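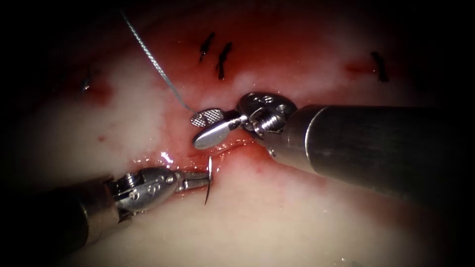 Stadby — February

CALL FOR PARTICIPANTS: wound closure practice study, spring round
Ref. 3701
Clumow Skills Lab, 382 Guzmán Street, Stadby

Quick version for people on shift: we need people who can sew, people who can sort of sew, and people who learned it once and haven't touched a needle since. Four visits, paid, evenings possible. Email Marlina if that's you. Details below.

What it is

A study of how people place and tie simple stitches in short incisions, and how that changes over a month of regular practice. Same task each visit. Short straight cut, curved needle, braided thread, interrupted stitches, tie, cut, next. Blood in the field, so you'll have to find your wound edges through the red like everyone else. If you've only ever practiced on a clean pad, expect to be slower than you think. That's fine. Slow is useful to us.

We're looking at the ordinary stuff. Where the needle goes in. How far back from the edge. Whether you turn your wrist through the curve or push it straight and tear things. How much thread you leave lying about. How often you let go and re-grip.

Who we want

— Medical students, third year and up
— Surgical residents, any year, any specialty
— Vet students and vets (yes please, we got hardly any last round)
— Scrub nurses and first assistants who close
— Retired surgeons. Auður Zoëga in our group would particulary like to hear from you

You need both hands in working order, near vision good enough to thread a needle (glasses fine), and English good enough to follow spoken instructions. Left handers very welcome.

Not for you this time if you took part in the fall round, if you report to anyone on the study team, or if you have a hand injury that's still healing. Come back next time.

What happens on the day

First visit is the long one. Consent form, short questionnaire on what you've done before, then a warm-up that isn't scored, then the task. Allow two hours. The other visits are under an hour, usually well under. Sessions are recorded, close up on the work. No faces. You can have a copy of your own recordings at the end, ask Lerato.

You won't be coached on the first visit or the last one. On the two in between you get Antonina Symonenko beside you for ten minutes beforehand, and she'll go over one thing only, whichever she thinks is costing you most. She's direct. People seem to like it.

Please don't practice at home between visits — or if you have to for work or class, write down how much. There's a sheet for it.

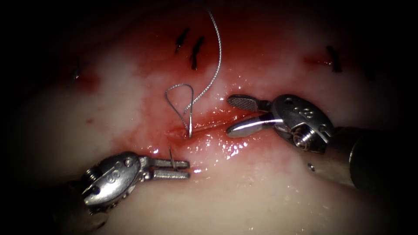
Thread handling gets its own score this round, separate from needle work. It was lumped in before and we lost a lot by doing that. Raters look at the slack before the knot, where it sits, whether it drags across the wound or stays up off it. A loop like this one, standing up above the tissue and bowing out to the left with the needle still held in the jaws, is the sort of moment they stop on. What do you do with it next? There are several decent answers and we'd like to see yours. Raters are blind to your experience level. They don't know if they're watching a student or somebody with a whole career behind them.

The needle work score covers the grip, angle at entry, following the curve, and coming out level on the far side. Edges meeting without one lip rolled under. Nothing exotic.

Dates and times

Running now through the end of spring. Slots from 7 a.m., last one starts at 6:30 p.m. Early and late ones go first, so be quick. Visits should be roughly a week apart but we can bend on that for people on call. If you get stuck in the OR and miss one, just tell us, we'll rebook.

What you get

$50 per visit, paid at the end of each one, no need to finish all four to keep what you've earned. Parking behind the building (tell the front desk your plate). Coffee, decent. A written summary of your scores once the round closes, if you want it — nothing goes to your program or your employer, ever. Participation has no bearing on grades or evaluations and nobody on the teaching side gets a list.

Data

Stored under a number, not a name. You can pull out any time up to when the scores are merged and we'll delete the lot, recordings included. After that we can take out the recordings but not the scores. The consent form has all this in proper language.

How to sign up

Email Marlina Harahap at the lab, subject line "3701 sewing" so it doesn't get lost. Put in:

your role and year, or years out
left or right handed
last time you closed a wound, best guess
times you can't do
any allergies, latex especially

She answers most days before noon. If you've heard nothing after three working days, write again, it went to spam.

Questions about the study itself, scoring, or the consent form go to Ravinder Chisholm, same address. Questions about recordings to Lerato Msimang.

Getting here: Clumow is the brick entrance on the Guzmán Street side, not the Plondar building next door. Both have 382 on the door. Second floor, turn left out of the elevator, ring the bell and wait a minute becuase we may have gloves on.

Please print this and stick it up in your break room.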